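**Budgeting for hand-held grippers - pairs or singles?**

Posted 28/10/2018 by Duter

We have 804 to spend on small items for a shared hall. Each operator needs two grippers for table work. Do I buy spares as pairs?

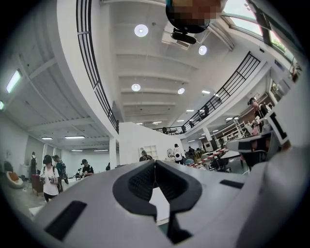
*Ground floor, with the mezzanine on both sides.*

**Morris**

Singles. Budget 5 spares for every 20 in use, and price the markers separately - they wear before the jaws do. Put extension leads on the same order.

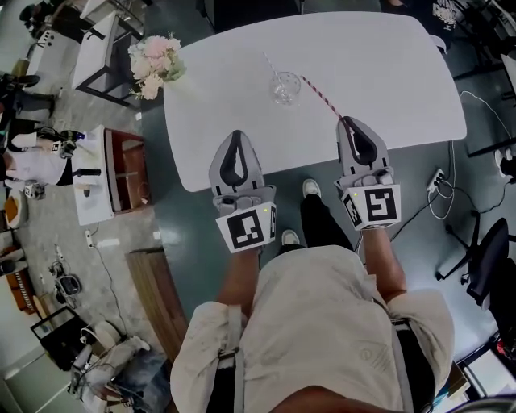
*Straw and glass task, one gripper in each hand.*

**Vakari**

Depends on the supplier.

**Indora**

Agree on singles, but check that left and right units are the same part. Ours had a lead time of 5 weeks.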